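Tranik bench notebook
Sunday, open day – desk demo, second bay
Entry: F. Parsons

Doors at 10:00. Arm powered up at 9:15, homed without faults. Ran the idle check twice at low speed, then once at demo speed. Shoulder temperature flat. Joint 4 still shows the small offset we logged in May; left it alone for today.

Setup for visitors was the pick-and-sort routine from the Ackroyd visit with the speed cap lowered. Program is the Plister build with the old grasp table. I had wanted the new table but it has only been through 300 cycles on the bench and two of those ended in a grip timeout. Not worth it with people at the desk.

Morning groups were small. Ran 9 full demos before lunch. Seven clean, one stopped by me (visitor leaned in), one stopped on its own with a following error on the wrist. Log for the second is saved under the Genik folder. Looks like the same spike as before, at the end of the reach with the fingers closed. Cleared and restarted in under a minute.

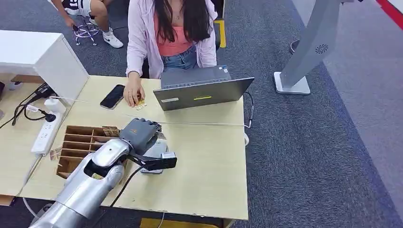

Arm over the desk, hand closed, organizer to its left.

Cable routing needs work. The black cable under the forearm comes down onto the desk and uses up slack we need for the left side. Proposed: one more clip near the elbow and a longer loop behind it. The power strip can stay on the left edge but the leads should be tied before the next open day.

The organizer is a good target for a demo – narrow slots, thin partitions, easy for visitors to judge whether a card went in straight. It is a poor target for measuring anything. Slot width varies and flat card stock bends on contact. For real numbers go back to the machined fixture.

Questions that came up more than once: what happens if power is lost (brakes hold, fingers stay where they are), how long to teach a new task (some 40 minutes for one like this, longer if the grasp is new), and whether it can feel the card. Answered the last one with motor current plots on the laptop. Should print one of those for next time.

Cycle counter read 1,189 at shutdown. Arm parked, brakes checked, E-stop tested from both buttons.

To do:
Elbow clip and loop
Pull wrist current from the Genik log, compare with May
Rerun new grasp table overnight, no cards
Ask Ackroyd for their speed cap settings in writing

FP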